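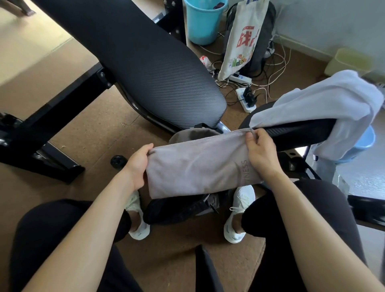
Flidoron LED pendant light measurements

Version 3, released August 24, 2020
Maintained by Odair Portela

What's in it

Light output, colour and heat readings for home-made LED fixtures hung over fish tanks and plant shelves. Each row is one reading of one fixture at one drive current and one height. There are 922 rows in the main table, covering 582 combinations of emitter, lens and heatsink. The rest are repeat readings of the same combination, kept because the spread between them is useful.

The fixtures fall into two families. Rangel is the long bar type, with emitters in a single line on aluminium channel. Momo is the round pendant, with up to seven emitters packed on one board behind a single lens. People usually want to know which one gives cleaner colour mixing, and that can be worked out from the patch columns described further down.

Files

readings.csv - the main table
fixtures.csv - one line per fixture, with parts and wiring notes
spectra/ - one text file per spectrum, named by reading number
patches/ - colour readings across a white card, same naming
convert.py - turns the old version 2 files into the current layout

Everything is plain text with commas between fields. Decimal points, no thousands separators. Blank means not measured. Zero means zero, so please don't fill the blanks with it.

Main columns

reading_id: whole number, never reused
fixture_id: matches fixtures.csv
current_ma: drive current in milliamps, measured at the board and not taken from the driver label
height_mm: from the front of the lens to the card
lens: angle in degrees, or "none"
lux_centre: brightness at the middle of the card
lux_edge: average of four readings near the corners
sink_temp_c: heatsink temperature, taken beside the middle emitter
warmup_min: minutes switched on before the reading
note: free text, often empty

How the readings were made

All of it was done in the shed at Wurnton with the windows blacked out. The fixture hangs from a rail and the card sits flat on a board underneath. For most rows the height is 300 mm. A smaller set was done at 200 mm for people with shallow tanks or low shelves. Fixtures were left on until the heatsink stopped climbing, usually 40 minutes, and the meter was zeroed before every session.

The meter is a hobby grade one. I compared it against a borrowed lab meter in November and it read low on deep blue and slightly high on warm white. The correction factors are in fixtures.csv, in the columns starting with corr_. They have not been applied to the main table. If you only care about comparing one lens with another on the same emitter, you can ignore them.

Patch files

Each patch file is a grid of colour readings across the card, 25 mm apart. Use these to see how well separate colours blend. A fixture with good mixing has nearly the same x and y values in every cell. A poor one drifts toward red on one side and blue on the other, and that same fixture will throw coloured shadows off anything standing in the tank.

Known problems

Fixture 14 had a loose lens for part of its run. The affected rows say "lens loose" in the note column. They are still in the file, so filter them out before averaging.

Sink temperatures on the early Momo boards were taken at the rim, not the middle, and read several degrees cooler than they should. These are marked "rim".

There are no readings under water. I've had a few requests for this, but my meter isn't sealed and I don't plan to buy one that is.

Two of the Rangel bars were rewired between version 1 and version 2. They were given new fixture numbers, so the old numbers now have no rows against them.

Changes since version 2

Added the 200 mm set
Split lux into centre and edge
Renamed temp to sink_temp_c
Fixed swapped x and y in the patch files for fixture 9

Using it

Free to use for anything, including selling fixtures based on it. A mention of Flidoron would be nice but isn't required. If you find a row that looks wrong, send me the reading_id and what you expected to see. If you want to add your own fixture, copy the layout of fixtures.csv, include the current at the board and the warm-up time, and say which meter you used. Submissions missing the current get sent back.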